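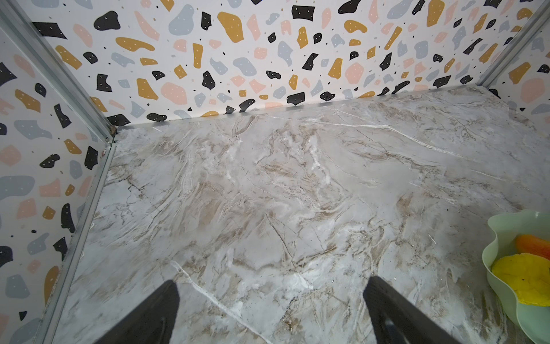

Project meeting, Thursday, 4.15 pm
Present: Wiremu Paewai (chair), Carmela Rinaldi, Rangi Brunton, Aroha Cartwright (notes). Apologies: Shayne Lockyer.

1. Yeast plates
Carmela reported 16 colonies on the Bisteck plates and called the transformation a success. Wiremu asked what was on the no-DNA control. Three colonies. He won't accept "success" until colony PCR is done. Rangi agreed and doubts the selection plates are fresh enough to trust.

We use cookies to improve your experience. Accept all | Manage settings

2. Fluorescence readings
Rangi showed the 82-minute time course. Signal went up, but so did the blank. Aroha pointed out that the blank had no cells in it. Repeat with a new plate before anyone draws a graph. The slide saying "strong expression" is to come out.

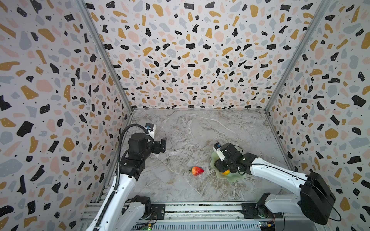 Strawberry on the marble-effect floor.

3. Survey
243 replies. Wiremu not convinced: most came from our own department and question 4 leads people to the answer we want. Carmela disagreed and thinks it is usable if we say who replied. Left open.

4. Name
Dalard or Latard. No decision, and little enthusiasm for either.

Actions
Carmela: colony PCR, pour new plates
Rangi: repeat time course, two blanks
Shayne: rewrite question 4 (Aroha to tell him)

Closed 5.20 pm.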